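Mernine method

The Mernine method is a way of training two-armed robots to sort loose, tangled items such as wire, cord and string. It was worked out at the Werkbridge lab in Covville by Solange Gilbert and Arnout Declercq, with later changes by Abdelilah Salem. Named after the test table the first trials were run on, not after a person as is sometimes written.

Contents
1 Background
2 Method
3 Setup
4 Results
5 Criticism
6 See also

Background

Most pick-and-place work assumes one object, one grasp. Wire breaks that. Pull one strand and three others come along, or the whole pile slides. Earlier work at Werkbridge used a single arm and a vision model that tried to trace each strand from end to end before moving. Slow, and the trace was often wrong by the second pick. Gilbert dropped the tracing step in April and went over to learning from demonstration, with a person driving both arms by hand through a pair of leader arms.

The method was first described in an internal note by Gilbert and Declercq dated Thursday, August 8, 2019. A longer version followed with Nouhaila Cherkaoui, who wrote most of the data handling.

Method

Training runs in two stages. In the first, an operator records full episodes: approach, grasp, separate, drop. Failed grasps are kept in. This was argued over at the time -- Declercq wanted them cut -- but the policies trained on clean episodes only had no idea what to do after a miss and would freeze or close on air over and over.

In the second stage every episode is chopped into short overlapping chunks, and the policy learns to predict a chunk of joint positions for both arms at once. One network for both arms. Seperate networks were tried and the arms got in each other's way near the middle of the table.

The part usually meant by "Mernine" is the hold-and-peel rule. Chunks where one gripper stays still while the other moves away are given a higher weight in training. The idea being that a held pile comes apart and a loose one just travels. The weight is set by hand, and no good way of choosing it has been published.

Standard data set is 400 episodes per type of item. Salem later cut this to 55 for cord by starting from a policy already trained on wire.

Setup

Both arms are mounted on one aluminum rail along the front of the table, facing the back wall. Items go in the open middle, bins at the back. The walls carry printed patterns, swapped between sessions in some of the later trials so the policy does not lean on the background. Pile is dropped from a cup at the start of each episode, never placed by hand.
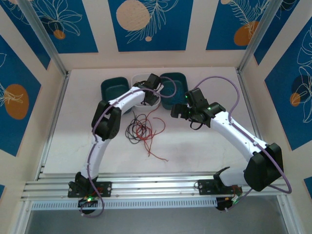
Two-arm table with black and red wires in the center, bins and white bowl at the back.

Episode is scored as complete when nothing is left on the table surface. Partial scores are given by strand. Time limit applies, differs between papers, so results are hard to compare directly.

Results

On mixed wire the first full policy cleared the table in 38 percent of trials. Low, but the single-arm system it replaced almost never finished. Adding the hold-and-peel weighting gave the biggest single gain, more than adding data did. Most of the remaining failures were strands lying flat against the table, where the jaws closed above the wire and came up with nothing.

Cherkaoui ran a longer test of 3000 grasps to see how the policy aged as the grippers wore down. Success dropped slowly and then came back after the jaw pads were changed, without retraining. Sorting by color was added in the same series. It worked for well-spread piles and poorly for tight coils, as the policy tended to commit to a bin before the strand was free of the others.

Criticism

Ghizlane Benmoussa of the Hegazy group repeated the wire trials on a different pair of arms and got a smaller gain from the weighting. In her view most of the effect comes from keeping the failed grasps in, and hold-and-peel would show up by itself given enough demonstrations. Gilbert's reply was that this may be so, but that enough demonstrations is exactly what small labs dont have. The two groups have not run a shared test.

A second complaint is operator style. Nearly all the original episodes were driven by two people, both of whom hold with the left arm and peel with the right. Policies trained on them do the same even when the pile is much closer to the other side. Mirroring the episodes helped only in part -- cable routing on the arms is not symmetric.

See also

Learning from demonstration
Bimanual manipulation
Deformable object handling
Action chunking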